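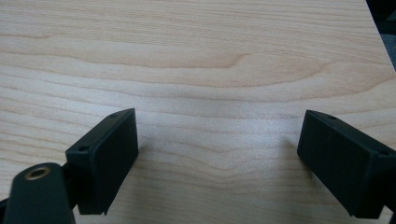

Item 1. Opening and previous minutes. The meeting of the Wisside Community Hall Users' Group opened at 7:05 p.m. with Gisela Ehlers in the chair. The minutes of the May meeting were approved with one correction: the storage fee is 16 dollars per quarter, per shelf. Under matters arising, Jana Kuhlmann reported that the tabletops had been checked against the furniture list. The list gives them as "dark stain" and will be amended to read "light wood, wavy grain, satin finish." The replacement cost entered on the list stays the same.

Present: Gisela Ehlers (chair), Jana Kuhlmann (minutes), Hugo Le Goff, Sieglinde Stüber. Apologies: Bláthnaid Mac Suibhne, who sent written comments on Item 3.

Item 2. Heating

Hugo Le Goff presented the service report on the boiler. The circulation pump is noisy at startup but within tolerance. The expansion vessel was recharged. The thermostat in the east corridor reads two degrees high and will be recalibrated at the next visit. The call-out was billed at 248 dollars, charged to the maintenance line.

Sieglinde Stüber asked whether the evening setback could start at 9:30 p.m. in place of 10 p.m. The choir finishes at 9:15 p.m. and the Clostden chess club has moved to afternoons. Agreed for a trial period ending in November. Hugo Le Goff to reset the timer and post the new times by the side door. 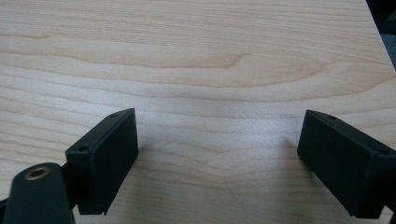
Item 3. Booking rules

The draft circulated in June was taken section by section. Section 2 (deposits) was accepted as written, with the deposit set at 50 dollars for single evening bookings. Section 4 (cancellations) was sent back for rewording. As drafted, it does not say whether the notice period runs from the date the message is sent or the date it is read. Bláthnaid Mac Suibhne's comments favored the date sent. Those present had no objection.

Section 5 now states that setup and cleanup time count as part of the booked period. Groups that need the hall earlier must book it earlier. Sieglinde Stüber noted that the online form still offers a free half hour and asked for that option to be removed before the new rules take effect.

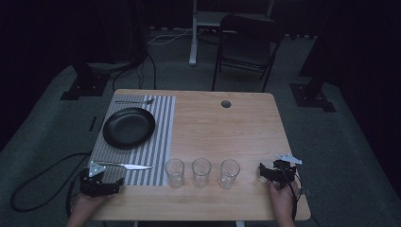
Does the deposit apply to groups with a standing weekly booking?
Standing bookings are covered by the annual agreement, and a deposit is taken only when such a group books an extra evening.

Item 4. Floor of the main hall

Two quotes were received for sanding and sealing. The Clirkville contractor quoted 420 dollars for the stage end only, materials included. Kälin quoted for the full floor but did not state the number of coats, so the two could not be compared. Jana Kuhlmann to ask both firms for a price on the same basis: full floor, two coats, furniture moved by the hall.

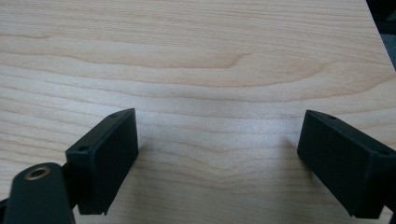

The work would close the hall for four days. The week after the summer fair is preferred, and regular users will be told as soon as a quote is accepted. The decision was deferred to the next meeting.

Item 5. Any other business

The key to the meter cabinet has been returned. The lock on the side door sticks and will be oiled.

The meeting closed at 8:40 p.m.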